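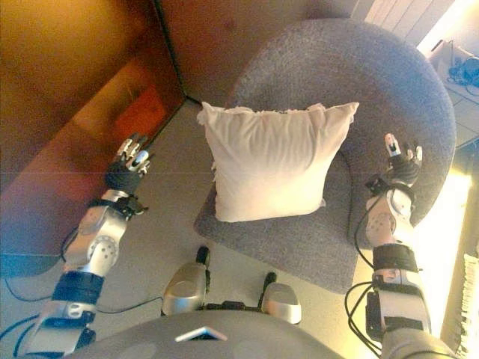 Written by Lejla Jurić. Checked by Vesela Golob.

Section 3: Setting up and caring for the tub chair, pillow and throw

This section covers the seating corner in a Zullport furnished apartment. It applies to the gray upholstered tub chair, the white square pillow and the fleece throw. The sofa bed is covered in Section 4.

Before you start

Wash and dry your hands. Take off rings and watches, which can pull threads in the chair fabric. Have a soft clothes brush and a lint roller within reach.

Placing the chair

1. Set the chair on a level floor with the open side facing the room.
2. Leave a hand's width between the back of the chair and the wall. The back is one continuous curve and will mark the paint if it is pushed tight against it.
3. Press down on both arms in turn. If the chair rocks, adjust the feet (see Section 2) before going on.
4. Brush the inside of the backrest from the top down, then the seat from back to front.

Note: The chair is rated for a load of 300 pounds. Do not sit or stand on the arms.

Setting the pillow

1. Hold the pillow by two opposite corners and shake it until the filling is even.
2. Run your fingers along the top seam. The seam tends to bunch, and pulling the two corners gently apart takes out most of it.
3. Stand the pillow upright on the seat and lean it against the backrest, a little to the left as you face the chair.
4. Leave a strip of seat clear beside it and in front of it.

Some creasing across the front of the cover is normal after storage. It does not need ironing unless the cover has just been washed. If you do iron it, take the cover off first and use low heat.

Caution: Do not push the pillow down into the gap behind the seat. The filling packs into a lump and is hard to bring back.

Handling the throw

1. Lift the throw from the middle with one hand under the fold. Do not pick it up by the fringe.
2. Check the fleece for crumbs and hair and use the lint roller where needed. Roll in one direction only.
3. Straighten the fringe with your fingers. Never comb it.

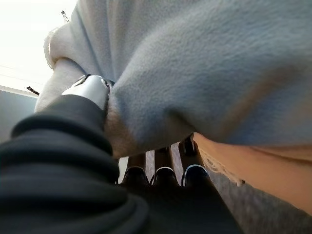

Zullport Home Interiors – Soft Furnishings Team

The throw is a light blue-gray fleece with a pale fringe. The surface is fuzzy and some pilling is expected with use. Pills can be taken off with a fabric shaver on its lightest setting, but keep the shaver well away from the fringe.

4. Fold the throw in half lengthwise, then in half again.
5. Lay it over one arm of the chair so that the fringe hangs free and does not touch the floor.
6. Smooth the top layer with the flat of your hand. Soft folds are fine – the throw should not look pressed.

Washing

Throw: machine wash cold on a gentle cycle, by itself. Dry flat. No fabric softener.
Pillow cover: machine wash warm with other whites. Put it back on the pillow only when fully dry.
Chair: spot clean with a damp white cloth. Blot, do not rub.

Caution: Keep the throw away from heaters and open flames.

Replacement parts

Order a new throw or pillow cover with form 1088, available at the front desk. Write the apartment number and the item name on the form. Chair feet are ordered on a separate form (see Section 2).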